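Lindness Home Forum > Lighting and Electrical > Lamp shade gone yellow, replace or clean?

Gukilex
Posts: 38
Joined January 2026

I have a bedside lamp with a fabric drum shade that started life white and is now the color of a smoker's ceiling. I don't smoke. The lamp is fine. The shade looks like it has been steeped. Can I wash it, or do I buy another one and pretend this never happened?

ziltham
Posts: 300

Depends on what's holding it together. Look inside. If the fabric is stitched to the frame, you can dunk it in a bathtub of lukewarm water with a little dish soap, swish, rinse, and dry it fast with a fan. If it's glued to a plastic liner, and most of the cheap ones are, water will get under the glue and you'll own a very ugly lantern.

Gukilex

Glued. Naturally.

ziltham

Then lint roller, dry sponge, done. Whatever is left is the liner going yellow from the bulb, and no soap is going to talk it out of that.

PorchLightPete
Posts: 13

Disagree on the dunking thing being off limits. I've washed two glued shades in the tub and both survived. You just have to be quick about it.

ziltham

Two survived. How many went in, Pete?

PorchLightPete

I decline to answer that.

Kwan-ho Kan

I used to recover shades for a living, so a word for the defense of the dry sponge. The vulcanized rubber kind, sold for soot cleanup, takes off far more than people expect. Work top to bottom in straight strokes and slice off the dirty face of the sponge as you go. Don't scrub in circles or you'll polish the grime into the weave. Do the inside too, which everybody skips, and which is where the dust has been baking.

Also check the bulb. If the socket says 40 watts max and there's an old 75 in there, you've found your yellow.

Gukilex

I have found my yellow.

mrs_navaratnam

Am I the only one who thinks a new shade is the sane answer? You people will spend a Saturday's worth of effort and a twelve-piece sponge kit rescuing something that costs less than lunch.

ziltham

Have you bought a shade lately? Last one I got was more than the lamp. And it didn't fit, so I bought a second one, and that had the wrong fitter. I now have a shade collection.

mrs_navaratnam

Measure the old one. Top diameter, bottom diameter, slant height. Take it to the store with you if you can't stand numbers. And see whether it sits on a harp or screws down at the socket, which seems to be how one ends up with a collection.

PorchLightPete

Seconding the slant height part. It's the length down the side, not the straight drop. On a true drum they're the same, so you get away with it until you buy a cone.

Kwan-ho Kan

Mrs. Navaratnam is right about the fitter and wrong about the sponge. One sponge does it. Cut it in half and you have a spare.

Gukilex

Update. Bought the sponge. It turned a shade of black I'd rather not discuss. The outside of the fabric is roughly white again. The liner is still tea colored, so the lamp looks fine until I turn it on, and then it's 1974 in here. LED bulb is in. I'm calling it ambiance until March and then I'm buying a shade.

mrs_navaratnam

So, a new shade.

Gukilex

In March.

ziltham

If the new one has to be white, get it with a white styrene liner and stay with the LED. Mine has been on the hall table a good while and hasn't turned yet. Dust it when you dust everything else. I realize that may be never.

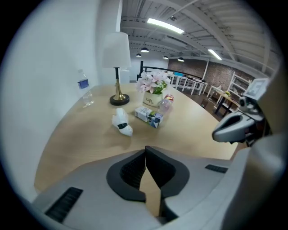
Can a fabric shade with a glued liner be washed in water?

Better to clean it dry, with a lint roller and then a soot sponge worked from top to bottom, as water can loosen the glue. Pete may tell you otherwise.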